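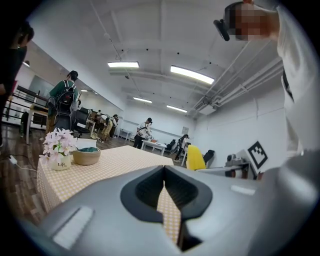

Page last changed: 14th September

Print this message | E-mail this message

From: Bastien Arnaud
To: Brivlow Youth Club helpers list
Subject: Re: Re: October overnight - where are we??

Hi all,

Typing this between two other things so sorry for the shape of it. Monique's message is quoted below, my answers after each bit.

> Monique Lemaire wrote:
>
> Can someone tell me what is settled for the October overnight and
> what isn't? I have parents asking me at pickup and I keep saying
> "soon." My list:
>
> 1. How many kids can we take?

24. That's the limit at the Stamia lodge, it's bunks and they won't let us put mats on the floor. I asked twice. We have 39 forms back so we have a problem, see further down.

> 2. Who picks the kids if too many sign up?

My view, and Tipene agrees, is the ones in the leadership group go first as they've been at it all year. Then the kids who have never been on a trip with us. After that draw names. I do NOT want first come first served again. Last year the same families got every spot, they read e-mail at work and can reply in a minute, and the Gisell Street kids got nothing. I had two of them ask me why and I had no good answer.

Pascal wants to do it by attendance. Fine in theory but the sign-in book has holes in it all through spring, I've looked. Some nights there's one page for the whole room and half of it is drawings.

> 3. What are we charging?

Nothing if the grant comes through. The grant is 2,000 and it covers the lodge and the bus with a bit over for food. Timothée sent the paperwork in and got a note back saying it was received, that's all we know. If it doesn't come we'd have to ask for something and I'd want that to be small and with a quiet way out for anyone who can't. Timothée, can you call them? Not e-mail, call.

> 4. Is it one night or two? The flyer says both.

One. The flyer was wrong, my fault, I copied the old one. New flyer is on the desk by the phone. Please throw the yellow ones out if you see them.

> 5. What are they going to DO up there?

OK so this is the part I'm happy about. The leadership kids are running the first afternoon themselves. They've split into teams, each team has a job (games, supper, the evening fire, cleanup) and they have to plan it and tell the others what to do. Adults stand back unless someone is bleeding. Tipene did this with his group at the park in June and said the first hour was chaos and then a girl of twelve just took over the whole kitchen side and fed everyone. I'd like to see that again.

Morning after is the river walk with the ranger, then a talk from someone at Royer, the boat yard, on how you get taken on there with no experience. They take apprentices. A few of our fifteen year olds should hear that and I want them in the front, not at the back with their hoods up.

> 6. Drivers?

Bus takes all the kids. Need 2 cars behind it for the food and in case somebody has to come home early. I'm one. Need one more, with a decent size trunk. Reply to me not to the list please.

> 7. I still think we need a second woman overnight. I'm not doing the
> girls' side by myself like last time, I didn't sleep at all.

Agreed, and you shouldn't have been left with it. Has anyone got a sister, aunt, neighbor who already has their background check done? It takes weeks if they don't so it has to be someone who's cleared already or we're stuck. If we can't find anybody we'd have to cut the number of girls and I really dont want to do that.

> Also the first aid box is a disgrace.
>
> Monique

It is. There's one bandage in it and a whistle. Pascal has said he'll restock it, Pascal please confirm, you said it in the parking lot so I'm writing it down.

So on the 39 and 24. Fifteen kids get told no. I'd like us to phone those families, not send a note home. And I'd like to have something to offer them when we call. Tipene's idea is a day trip in spring, same river walk, no overnight, which needs no lodge and costs us the bus and sandwiches. I said yes on the spot but other people should get a say, so say it this week if you're against.

Things I need back from people:

Timothée - the call about the grant
Pascal - first aid box, and the attendence book if you really want to make your case
Tipene - list of leadership kids with ages
Monique - allergies, you have the folder I think? If not it's in the gray cabinet
Anybody - car with trunk, cleared woman for the overnight

Don't tell any kids yet who's going. They talk and then it's a promise.

Have to run, the hall is booked after us and I've still got the chairs to stack.

Bastien

PS the key to the storeroom is missing again. If it's in your coat bring it back, no questions

Print this message | E-mail this message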